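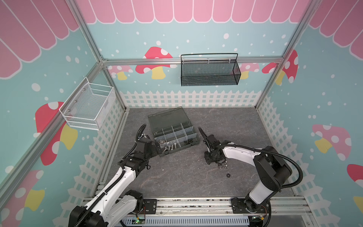

Two arms, one organizer box and a few hex nuts.

Flestar put out their third album in March and I have played it more than anything else this year, so I should write something down before I wear it out. It's called Novier. It has ten songs and runs just under 40 minutes, and I think it's the best thing they have done, with two exceptions I'll get to.

I came to the band late. Their first record was mostly fuzz pedals and shouting, and I skipped it when it came out. The second one, Gretham, was quieter and had a pump organ on nearly every track. A lot of people who liked the first one hated it. I bought it used, with a cracked case, and played it in the car for most of a winter.

Novier sits between the two. The guitars are back but they are mixed low, and the drums sound like they were recorded in a room with carpet. The singer has stopped trying to reach notes she can't reach. She stays in the middle of her range for most of the record and it suits her. When she does go up, on the last chorus of "Agyeman," I notice it every time.

"Agyeman" is the single and probably the song you've heard if you've heard any of them. It starts with the bass alone for eight bars, which is a long time for a single. The verse has almost no melody. Then the chorus comes in a beat early and the whole thing tips forward. I have tried to play it at home and I can't get that entrance right.
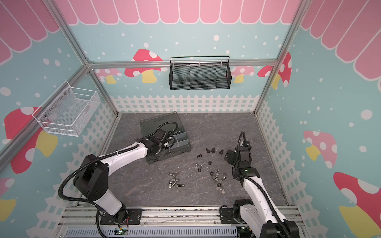 The middle of the album is where I have complaints. Track five is a waltz that goes nowhere, and track six is two minutes of organ that sounds left over from the Gretham sessions. I skip both now. On the vinyl they close out side one, so you can just get up and turn the record over early.

Side two is close to perfect. The seventh song is the fastest thing they've written and it has a guitar part that keeps dropping a note each time around – by the end it is only three notes long. The closer is slow and mostly voice and piano. I don't usually like it when a loud band ends on the quiet one, but they leave in the creak of the piano bench and somebody coughing, and I have grown fond of the cough.

I saw them play most of it last week. The venue holds 237 people and it was maybe two thirds full, which surprised me. They played for 72 minutes with no encore. The new songs were louder live, and the waltz was a lot better with a second guitar, so I may have to take back some of what I said. They only did one song from the first record. A man near me yelled for another one all night and didn't get it.

The merch table had shirts, the new LP and a tour-only seven-inch with two songs I hadn't heard. I bought the seven-inch. The A-side is a demo of "Agyeman" with different words and a drum machine. The chorus comes in on time in that version, and it's a much weaker song for it. The B-side is a cover I don't recognize, and the sleeve doesn't say who wrote it. If you know, leave a comment.

Posted Aug 4, 2023
Filed under: Records, Shows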